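Humusus Kultutus 600 Brake Fluid

Road and track, 600 ml bottle
In stock at our Brukbridge counter

If you run a club car hard, you already know how a long pedal feels halfway through a session. Kultutus 600 is the fluid we put in our own hatchback, and we love it! The pedal stays short and firm right to the checkered flag, and it's still easy to live with on the drive home.

Humusus blends it for touring cars and sedans that carry some weight into the braking zones, so big front calipers are no problem. It mixes with other glycol fluids (DOT 3, DOT 4 and DOT 5.1), but please flush the whole system through if you can. Do not use it with silicone DOT 5 or in systems made for mineral oil.

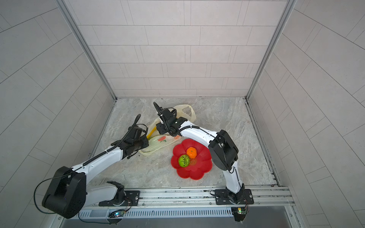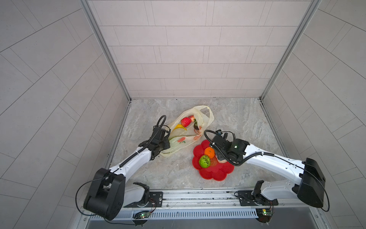 Brake fluid pulls in water from the air, and a bottle that has been open on a shelf since January belongs with the waste fluid, however full it looks. Buy the size you'll finish in one bleed. Keep new bottles sealed until you need them, and don't count on a plastic bag like the translucent one on the floor under the grippers to protect a bottle once the seal is broken - it's fine for keeping dust off the cap and not much else. We change ours before every race weekend and bleed the calipers again after the first practice, starting with the wheel farthest from the master cylinder (check your manual, a few cars want a different order).

Sizes
600 ml bottle, single
600 ml bottle, box of 13

Part number: KU-128
Fits: any hydraulic brake or clutch system that calls for DOT 4
Color: pale amber

What we've found
Our hatchback has done roughly 1,000 laps on Kultutus, most of them at the Dmytriv circuit, where the downhill hairpin is brutal on front brakes. We haven't boiled it yet, even with two drivers sharing the car - and one of them brakes very late indeed!

Wipe up spills right away, as it will lift paint. Boxes ship by ground only. Singles can be picked up at the counter or from our van in the Dmytriv paddock on race weekends.

Page updated 12 September 2024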